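8/25/26

Slept badly and got started late. The bus was full, so I walked the last stretch to Drunport and had coffee there before going on to the apartment. Danish had already let himself in and was charging the spare batteries in the kitchen. He said Sandro had called twice about the laundry set and wanted to know if we would finish this week. I told him to say yes.

We stand at 2,062 good demonstrations for the whole Flera project. The target for folding and stacking is 344 and we still need 40 of those. It doesn't sound like much, but folding takes longer than anything else on the list, and when a fold goes wrong halfway you have to decide whether to fix it or throw the whole recording away. Booker's rule is to fix it if you can do it in one move. I keep to that, mostly. Ada's rule is to always fix it, because she wants the model to see people getting out of trouble. They have not settled this between them and the instructions still say both things, on different pages.

Morning was shirts. Long sleeves are the worst. With two fingers you can't smooth anything, you can only pinch and drag, and I caught myself reaching in with my free hand twice. Both of those went in the trash folder. Danish did the next batch while I wrote the notes.

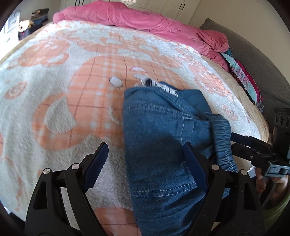
My problem all week has been speed. I move the gripper the way I move my own hand, and Maja says the arm in Durum can't keep up with that when it plays my motions back. She sent over plots from the last batch and I could see it clearly, sharp spikes every time I went in for a grab. So after lunch I worked on going in slowly and closing slowly. The denim was good practice for this. Once it is folded into a bundle it's thick, and the fingers have to open wide and come down on either side of it before you close, with one pad right down against the white fleece. Go in too high and you only pick up the top layer. The gathered waistband end gave me the most trouble and I tried several angles before I had one I liked. I wrote it down for Danish: wrist low, elbow out, count to two before lifting.

My forearm is sore again. The grip is fine for the first hour, then the weight starts to pull on the thumb side. I asked Booker about a strap and he said Amaral has one that might fit, but he has been saying that since March. I may just sew something myself.

Danish asked if I thought it would be easier to do this with the remote rig, sitting down. I did that for over 200 recordings last year and I don't think so. You sit, but your neck hurts, and there's a small delay that makes soft things hard. With cloth I would much prefer to be standing at the bed with the tool in my hand. For drawers and jars I'd go back to the rig.

Called Maja before leaving. She wants more of the slow ones and fewer color changes between runs – I said I'd try, but we work with the clothes that are there. She also wants the blanket left rumpled in some of them. That part is easy.

Picked up bread and onions on the way home. Need to call the dentist tomorrow and ask Danish for the other door key.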